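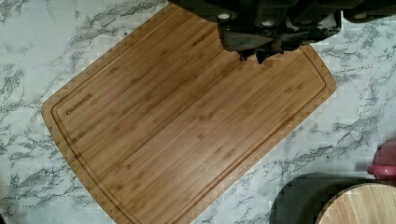
A robot's gripper at the top edge of a cutting board, as seen by the small camera at its wrist.

How Do You Teach a Robot to Move a Cutting Board?

Slowly. It takes a lot of tries, and the robot never says thank you.

You probably learned to carry a cutting board by watching a grown-up do it, or by being told "two hands, please!" in a certain tone of voice. A robot can watch a grown-up all day long and learn nothing at all unless somebody has worked out a way to turn that watching into numbers. And the tone of voice doesn't bother it one bit.

At the Handinetti workshop in Grostorora, there is a robot arm called Fluster. Fluster is learning kitchen jobs. It does not cook, so please don't write in asking for pancakes. It moves things from one place to another, and some days that is plenty.

The puppet way

The people who teach Fluster mostly use remote control. A teacher sits down and holds a handle. When the teacher moves the handle left, the robot's arm moves left. When the teacher squeezes, the fingers of the gripper close. (A gripper is a robot's hand. It has fewer fingers than yours and has never once picked a nose.)

The grown-up word for this is teleoperation. "Tele" means "far away," as in telephone and television. In this case, far away means the next chair over, but scientists do like a long word.

While the teacher works, a computer writes everything down. It saves the pictures from the robot's camera, where the arm was at each moment, and how far open the fingers were. One full try, from start to finish, is called a demonstration, or a demo if you are in a hurry.

The hand-holding way

There is another way, and it looks sillier. The teacher takes hold of the robot arm itself and pushes it through the job, the way you might hold a little kid's hand to help them write the letter S. The robot goes limp enough to be moved around and remembers where it went.

This is good for learning the shape of a movement. It is less good if the teacher's big elbow gets in front of the camera, because then the robot has a beautiful recording of an elbow.

Why is a cutting board hard?

Look at a cutting board lying flat on a counter and ask yourself where you would grab it. You didn't have to think very long. Your fingers know how to find an edge, and your skin tells you when you have it.

Many grippers can't feel much. Fluster has to go mostly by what its camera shows, and that can be tricky. In the picture at the top of this page, the board is bamboo and the counter is white with gray squiggles, like marble. You can tell right away which is which. A computer just gets a big grid of colored dots. It has to learn that the honey-brown dots are the board, that the gray squiggles don't matter, and that the narrow channel going around inside the edge is part of the board too. That channel is a juice groove. It catches drips from tomatoes and such.

Then there is the word OAKSWARE stamped near one corner. You read it without even trying to. Fluster can't read, and for this job it doesn't need to, which must be restful.

The board is also sitting crooked. Teachers like that. If the board were perfectly straight in every single demo, the robot might decide that cutting boards are always straight, and the first crooked one would ruin its whole day. So teachers turn things, shift them, and start the arm from different places. It looks like messiness, but it is homework.

How many times?

For its first cutting board lesson, Fluster got 68 demos. That wasn't enough. It reached for the board nicely and then closed its fingers on air, with great confidence.

So the teachers made more, until they had 103. Now Fluster could get hold of the board most of the time. The whole kitchen collection, with every job added together, has reached 3072 demos. If that sounds dull, you are right, and the teachers keep a tin of crackers nearby.

Do mistakes count?

Some do! Say a teacher misses the edge, backs up, and tries again. That demo can be very useful, for the robot gets to see how to fix a goof. But if the teacher sneezes and sends the arm sideways, that one usually goes in the trash. Otherwise the robot might learn to sneeze.

Practice without a teacher

After the demos comes the training. A computer goes over the recordings again and again, looking for patterns: when the camera sees this, the arm should do that. Then everyone lets go of the handle and watches.

This part is nerve-racking. The arm may be smooth. It may also stop and hover, as if it walked into the kitchen and forgot why. Grown-ups do this too, and they've had many more demos.

Try it at home: be the robot

You need a friend, a blindfold, and something that won't break. A plastic plate is fine — your grandmother's plate is not.

Put the blindfold on and sit at a table. Your friend is the teacher and may only say "left," "right," "forward," "back," "up," "down," and "squeeze." That makes 7 words in all. See how long it takes to pick up the plate.

Next, switch to the hand-holding way. Your friend moves your arm through the whole job without talking. Then try it alone, still blindfolded, with the plate in the same spot.

Now have your friend move the plate just a little and don't peek. How did you do?

Words to know

Gripper: the part of a robot that grabs things.
Demonstration: one try at a job, done by a person and saved for the robot to learn from.
Teleoperation: running a machine by remote control.
Juice groove: the channel around a cutting board. It's not a robot word, but it's a good one.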